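1/ Right, a few of you have asked how I went moving my mobile number across to Filtar after all those years with Bondov, so settle in with a cuppa, because I've kept notes and I do go on a bit. My old number is safe, my phone works, and I'd do it again (just not in the same week as my daughter's birthday!).

2/ First thing, and I wish I'd known it: don't cancel your old plan before you port. Hala Bennani at work did exactly that and lost a number she'd had for 11 years, poor love. The number has to be active when the new mob asks for it. They shut the old service themselves once it's moved.

3/ Dig out your account number, the proper one on the bill, and check your name is spelt the same in both places. Mine was down as Ketani with one T at Bondov, left over from when I signed up in a shopping centre, and that tiny thing knocked back my first request. I had a lovely chat with a fellow called Moataz who fixed it in six minutes, after a fair old wait listening to pan pipes.
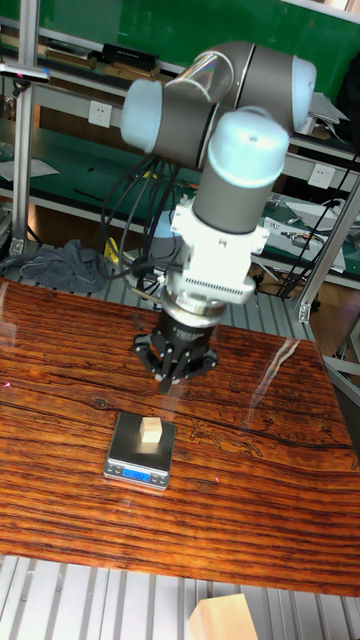
4/ Next, pick your time. I put the second request in at breakfast and my old SIM dropped out mid-morning, so I had no calls or texts until just after lunch. If you're expecting the doctor or the school to ring, choose another day. Wi-Fi kept going the whole time, so I could still message the family.

5/ Please, please sort your bank codes beforehand. I got locked out of my banking app because the code was being texted to a phone that couldn't get texts. I rang them from the neighbour's landline (thank you Rachid, and thank you for the biscuits).

6/ Voicemail doesn't come with you. I had a message from Mum saved on there and I'm so glad I played it out loud and recorded it on the tablet the night before. Write down any others you care about.

7/ Cost wise, the port itself was free and I'm paying $16 a month less, with more data than I'll ever get through. Bondov did send a final bill for the leftover days, so leave your direct debit alone until that's gone out.

8/ Ashraf, you asked about keeping your prepaid credit. Mine was gone once the number moved, so use yours up first, love. Happy to sit down with anyone who wants a hand with the forms, I'm home most afternoons in May.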